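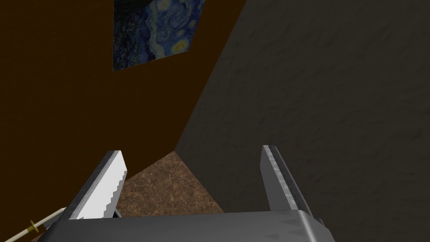 Combien de temps peut-on garder un levain au frigo sans le nourrir ?

Deux semaines sans souci si le levain est bien actif au départ, et souvent plus. Au réveil, prévoyez plusieurs rafraîchis avant de faire du pain avec.

Mahlet Mersha
27/12/2025
Bonjour à tous, je complète parce que ma situation est un peu bête : je suis partie 168 heures chez ma sœur, et en rentrant j'ai trouvé une couche de liquide gris au-dessus du levain. Ça sent le vernis à ongles (vraiment fort !). C'est un levain de seigle, dans un bocal de 330 ml, couvercle juste posé. Je le jette ou je peux le rattraper ? J'avais promis une miche pour le réveillon...

Inese Avotiņš
Surtout ne le jette pas ! Le liquide gris, c'est de l'alcool et de l'eau, il a faim, c'est tout. Tu vides le liquide (moi je le mélange parfois, ça donne un goût plus acide, mais chez moi on aime ça), tu gardes une cuillère à soupe de levain et tu la nourris avec le même poids de farine et d'eau tiède. Tu recommences matin et soir, 2 jours d'affilée. Quand il double en 4 heures, tu peux pétrir. Par contre, si tu vois du rose, de l'orange ou des poils, là oui, poubelle, et tu ébouillantes le bocal. Et prends plus grand la prochaine fois, le mien a débordé dans le bac à légumes, une horreur à nettoyer.

Mulugeta Tsegaye
Pareil, le mien sent le dissolvant tous les hivers. J'utilise la T130 du moulin Vekenen, il adore.

Els Van Dijk
Je ne suis pas trop d'accord pour l'eau tiède, je mets celle du robinet et ça marche très bien. Pense à en sécher un peu sur du papier cuisson, comme ça tu as une réserve si un jour il meurt pour de bon. Bon courage pour la miche !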